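Work and Automation, evening course
Handout for session 3: Who does the fetching now?
Tutor: Lempi Jääskeläinen

Welcome back, everyone, and thank you for the lively talk last week, which ran on so long that the porter had to come and jingle his keys at us. I promised to write up the part we never reached, so please read this before Tuesday and bring a pencil.

We had got as far as Sunholm, the firm that takes in returned goods and sorts the small parts into trays. Before the change, Radka Tomić and her colleagues stood at the benches all day, picking, turning, checking and putting down again. Her team handled 300 returns on a good day, and she told me (over a very long coffee, I should add) that her hands knew the job better than her head did.

Now think about what is left for a person when a machine can pick up a small thing and put it in the right place. There is still somebody at the desk. The work has moved towards watching, setting up, waiting and stepping in, and the waiting is harder than people expect! Radka found she went home less sore and more tired, and it took her until June to find the words for that.

Please keep her in mind as you look at the desk, the person and the arm, and ask yourselves where you would want to sit. 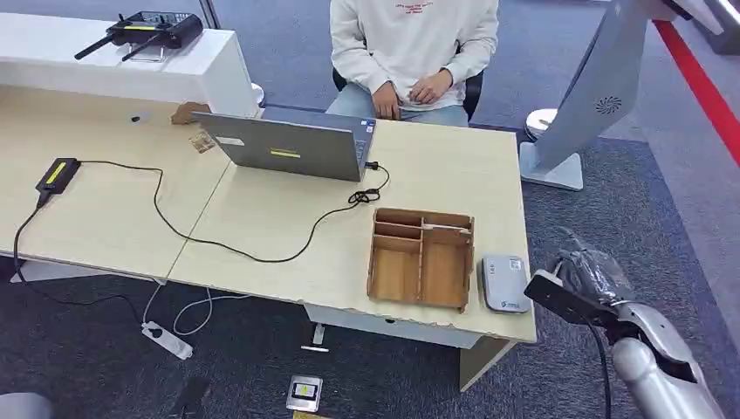
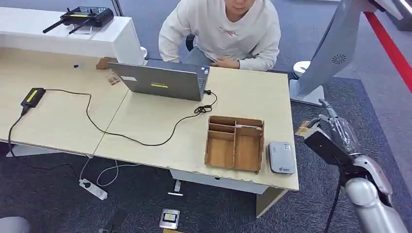
Pay came up a good deal in the interviews, as you might guess. At Sunholm the sorters had been paid partly by the tray, and when the trays were no longer filled by hand the old sums made no sense. Tiina Lindqvist, who spoke for the staff, asked for a flat rate and for training to be done in paid hours. She got the first quite quickly and the second after a rather chilly winter.

For next time, please read the Juntunen chapter, skipping the tables if they make your eyes water, and write half a page on a job you know well. Which parts of it would you gladly hand over, and which would you miss? Vilja Saarinen has kindly offered to read hers out first.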